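Unit 4. Short-Term Rental Supply: Counting and Classifying Listings

A listing is a single bookable unit. A property is a building or parcel that holds one or more listings. The two are often mixed up in market reports, and the totals then cannot be compared. In the Norlow data, 182 listings belong to 115 properties.

Entire-unit listings and private rooms are tabulated separately. A room with its own entrance counts as an entire unit only if it also has a bathroom and a place to cook.

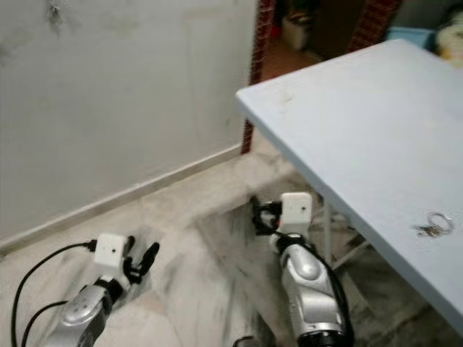 Fig. 4.1. Doorway edged with dark red tile; tiled floor in the next room.

Distance to a landmark is measured on foot from the street door. Booking sites often use straight-line distance, so a unit shown at 800 m may be closer to 1,000 m by street. Record both values.

Seasonal units are flagged S. A unit closed after November stays in the annual count but is left out of the winter occupancy rate.

Exercise: using the Drornska and Herkska tables, compute listings per property for each district. State which definition of listing you used.

Reading: Jurčo course reader, section on occupancy.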